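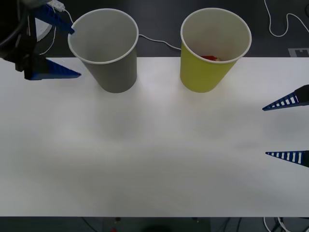

Against the Loyalty App

The coffee place on my corner, Hedholm, used to hand out a paper card. Buy 12 coffees, get one free. I lost most of mine in coat pockets and bore no grudge.

In April the card became an app. It wanted my birthday, my location and a password with a symbol in it. I now have 237 points. A small drip costs 165 of them, except on weekends, when the app prefers to discuss muffins.

I asked the kid at the register if I could just pay. He looked sorry for me and turned the tablet around.
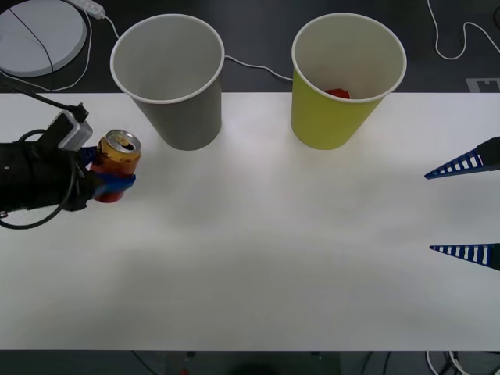
What I Would Settle For

A price on the wall, and the same price tomorrow. If Hedholm wants to thank me for coming in, it can say thanks. My birthday is my own business, and so is whatever I told the app it was.

Nandi Makhubela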